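Foro Casa y Cacharros > Cocina > Encimeras, mesas y superficies

Tema: ¿Mesa de mármol (o que lo parezca) para dejar la fruta y picar algo?

trasto_viejo
A ver si alguien me orienta antes de que cometa una tontería. Quiero cambiar la mesa auxiliar de la cocina, la cuadrada, que es donde acaba todo: la fruta, las bolsas de aperitivos, las llaves, el correo del banco. He visto una de Lindholm de tapa blanca con vetas que me gusta mucho y otra de Eltia casi igual que me gusta mucho más, hasta que miras el precio. La de Lindholm mide 40 cm menos de lo que yo quería, pero bueno, así cabrá menos correo del banco.
La duda: ¿las uvas manchan? En casa se comen uvas tintas como si nos pagaran por ello y el cuenco nunca está donde debe.

Mirabel_36
Manchan. Si es mármol de verdad, el zumo es ácido y te deja cercos mates que no salen. Si es imitación, pasas la bayeta y a otra cosa. Yo tengo mármol de verdad y vivo como la vigilante de un museo.

pan_con_nada
Discrepo. Llevo años con mármol y las marcas son parte de la gracia. Mi mesa tiene un cerco de vino de una Nochebuena y le tengo más cariño que a algunos de los que estaban sentados.

Mirabel_36
Eso se llama rendirse, pan_con_nada.

pan_con_nada
Se llama pátina.

JulioNoSoy
La pátina es lo que dice quien no puso posavasos. Dicho esto, trasto_viejo, el problema no es la mesa. El problema es dejar la fruta suelta. Una bandeja y se acabó la discusión. Yo compré una rectangular de la marca Julano, fea como un pecado, y desde entonces no he vuelto a limpiar la tapa más que los domingos.

trasto_viejo
Bandeja he tenido. Se convirtió en el sitio donde dejar las llaves. La fruta siguió fuera.

cucharon16
Pues yo voto por bandeja Y frutero. Cada cosa con su trabajo: el frutero para lo que aguanta y la bandeja en el centro para lo que se va a comer ya.

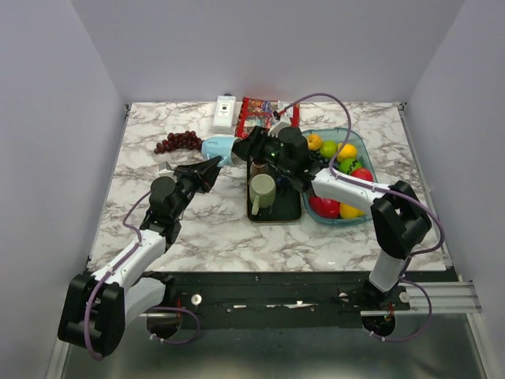
Tapa blanca con vetas grises y marrones, bandeja negra en el centro y uvas oscuras.

cucharon16
Fijaos en el racimo, que está sobre la mesa. Sobre fondo claro las uvas tintas quedan de bodegón, eso no me lo discute nadie. Y la bandeja negra, en contra de lo que yo pensaba, no queda fúnebre.

Mirabel_36
Te lo discuto yo. Las uvas, al lado de la bandeja y no dentro. Es exactamente lo que cuenta trasto_viejo. La bandeja tiene la misma autoridad que un cartel de «no pisar el césped».

JulioNoSoy
Y el paquete rojo de aperitivo al fondo, contra lo que decíamos de cada cosa con su trabajo. En mi casa hay uno igual de estratégico: lo bastante lejos para fingir que no está, lo bastante cerca para llegar sin levantarse.

pan_con_nada
El paquete rojo es lo único que da alegría ahí. Con esas paredes tan lavanda grisáceo, si quitas el rojo y las uvas te queda una sala de espera de dentista.

cucharon16
A mí el lavanda me gusta. Lo que no pondría es frutero enorme en mesa cuadrada. Come mucho sitio y luego te encuentras un limón de diciembre en el fondo con pelo propio.

trasto_viejo
Lo del limón me ha dolido porque es cierto. ¿Y la bandeja negra no enseña todo el polvo y las huellas? La que tuve era clara y al menos disimulaba.

JulioNoSoy
Enseña todo. Negra mate, cada dedo. Negra brillante, cada dedo y además tu cara mirando los dedos. Con clara vives más tranquilo.

Mirabel_36
Aquí coincido con Julio y me da rabia. Clara, con borde alto para que no rueden las uvas, y lavable. En Bonus tenían unas así en la sección de menaje. Borde de dos dedos por lo menos. Sin borde no es bandeja, es un mantel con pretensiones.

pan_con_nada
Sigo diciendo que compréis el mármol y dejéis de sufrir. Ponéis la fruta donde caiga y en cinco años tenéis una mesa con historia.

Mirabel_36
En cinco años tienes una mesa con cercos y un presupuesto de pulido. A mí me pidieron 3.415 coronas cuando vivía en Suecia, y ni siquiera incluía volver a sellarlo.

pan_con_nada
¿Por unos cercos?

Mirabel_36
Por tu pátina, sí.

cucharon16
Bueno, que nos vamos del tema. trasto_viejo, ¿la de Lindholm qué es, piedra o imitación?

trasto_viejo
Pone «efecto mármol», así que entiendo que el mármol es una sensación. Pesa unos 35 kilos, eso sí, de sensación anda servida.

JulioNoSoy
Entonces ni lo pienses. Uvas tintas, vino, remolacha, lo que quieras. Eso sí, no la arrastres con las patas puestas, que a mí se me quedó una mirando a Portugal.

Mirabel_36
Imitación y bayeta húmeda. Nada de vinagre por si acaso, y seca las juntas si las tiene.

trasto_viejo
Decidido: la de Lindholm, bandeja clara con borde y frutero pequeño. Las llaves que se busquen la vida.

pan_con_nada
Las llaves van a acabar en el frutero.

trasto_viejo
Ya lo sé.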